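Terneo's tabletop arm kit is back on sale, and I've had a go

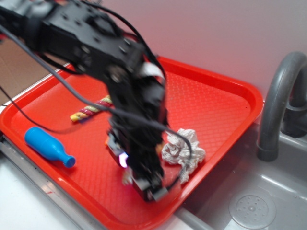
If you missed the first run of Terneo kits, good news: the second lot went on sale in March and there are still some left as I write this. Lultlow, which makes them, says it has built 400 this time. The first batch was 90, and those were gone before I'd even finished reading the specs (I was eating lunch, to be fair).

I've had one on loan for a bit now and I'm pretty taken with it. You get a small servo arm in black metal brackets, a gripper, the control board, a power supply and a bag of screws that I managed to spill within the first few minutes. Building it took me most of an evening. The booklet is fine until you reach the wrist, where two of the drawings look almost identical and I put a bracket on backwards, so go slowly there.

The price is $1,482, up a little on last time, and that now includes a year of Nundenus, the software you use to teach the arm. You steer it through a job over and over, Nundenus saves each go, and after enough of them you let it have a try by itself. I stuck to tidying-up jobs, picking small stuff out of a tray and putting it back in. My first decent result came after 162 goes, spread over more evenings than I'd planned!

Hard little things went well for me. Anything soft was a pain, and a bunched-up cloth beat it more often than I'd like. The arm also moves faster than I expected on the default setting, so I turned the speed down a notch and left it there. The colour-coded plugs are a nice touch, but the cables do hang off the arm a fair bit and I'd love to see some clips in the box.

Support is through Wijesinghe, the shop that's handling orders. I wrote in about my backwards bracket and had a friendly answer by 4 pm the same afternoon, with a much clearer drawing attached. They tell me that drawing will be in the next printing of the booklet.

Would I buy one? I think so, if I had a spare bit of counter and some patience. The Nundenus renewal price after the first year hasn't been set yet, and I'd want to know it before paying. I've asked, and I'll add it to this page when I hear back.

Orders are open through Wijesinghe now, with pickup or delivery. Spare grippers are sold separately and are on back order until May.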